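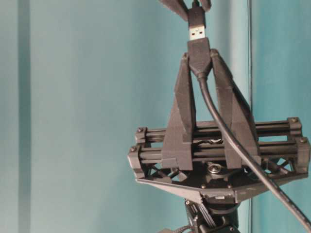 USB-A plug with a molded boot and round black cable.

We use cookies to keep your cart and remember your region. Accept | Settings

About Hostum

Hostum makes and sells USB cables and short adapter leads for schools, libraries, clinics and small offices. We are based on the second floor of the Skurkside building, over the loading dock. We have 6 people on staff. We do not sell phones, chargers, cases or screen protectors, although we get asked for all of them.

Most of our orders are for plain cables with a USB-A plug on one end. Newer plugs get more attention, but a great deal of equipment that people use every day still has the older rectangular port: label printers, barcode scanners, foot pedals, keyboards, the document camera at the front of a classroom. Those machines last a long time. The cable is usually the first part to need replacing.

How we started

Clifford Grewal ran the equipment room for a school district before he started the company. Every summer he sorted through returned cables and threw out the bad ones. One year he kept a tally, and it came to 154 cables from a single building. He cut open a good number of them on his kitchen table. The plugs were mostly fine. The breaks were in the first inch or so of cable, right where it leaves the boot.

He began putting together his own cables with a longer boot and gave them to teachers he knew. Kirstin Gourlay joined him to handle orders and purchasing, and she still does, along with most of our packaging and all of our phone calls before noon. The name Hostum was hers. It was available and short enough to print on a cable.

What we make

Pladine is our standard line. It has a round jacket, a molded boot that tapers toward the cable, and a metal plug shell. Pladine cables come in black and light gray. We tried a flat version for one season and dropped it - it lay nicely on a desk but kinked when people wrapped it around their hand, and people will always wrap a cable around their hand.

Brandão is the heavier line, with a thicker jacket and a stiffer boot. It is meant for carts, front counters and any place where a cable gets unplugged many times a day. It costs more and is less flexible. If your cable stays behind a monitor for years at a time, you do not need it, and we will tell you so if you call.

We also make adapter leads and short extensions. An extension is worth considering for a port that is hard to reach or expensive to repair. You leave it in place and plug into the extension, and the wear goes onto a part you can replace.

How we check a plug

A plug has to go in straight, sit snugly and come back out without a fight. We check new plug shells against a set of ports that includes tight ones and worn ones. A shell that is slightly too wide will scrape. One that is slightly too narrow will drop the connection when somebody bumps the desk.

The boot matters too. It is the part you are supposed to hold. When a boot is too smooth or too short, people pull on the cable, and the conductors inside take the strain. When we change the shape of a boot we put samples into daily use at our own desks for a month before ordering the mold. The current Pladine boot went through 800 insertions on a single sample before we signed off on it. We then cut that sample open and looked at the solder joints, which is a habit left over from the kitchen table.

Every finished cable is tested for power and data before it is coiled. We coil loosely and fasten with a paper band. Wire ties leave a tight bend in the cable that never quite comes out.

Returns and old cables

If one of our cables fails, send it back. We would like to see it even if it is old, and even if you think you know what happened to it. Kirstin logs each return with the length, the line and the place where it broke. The log now has 2493 entries, going back to the first batch and including cables from other makers that customers have mailed in along with ours. It is the main thing we look at when deciding what to change next.

Cables we cannot repair are stripped. The copper and the plug shells go to a metal recycler. We have not found a good use for the jackets yet.

Visiting and ordering

Orders placed by 2 p.m. normally ship the same day. Schools can pay by purchase order; please put the PO number on the order itself and not only in the email. We cut custom lengths for orders of one box or more, and those take longer.

The counter at Skurkside is open to the public on Tuesday afternoons. Bring the old cable if you have it, or a note of what it plugs into at both ends. The dock-side door is for deliveries, so please come in by the stairs on the street side. There is an elevator at the back of the lobby.

Related pages

Choosing a cable length
Pladine and Brandão compared
How to coil a cable without kinking it
Purchase orders for schools
Send in a broken cable
Shipping and returns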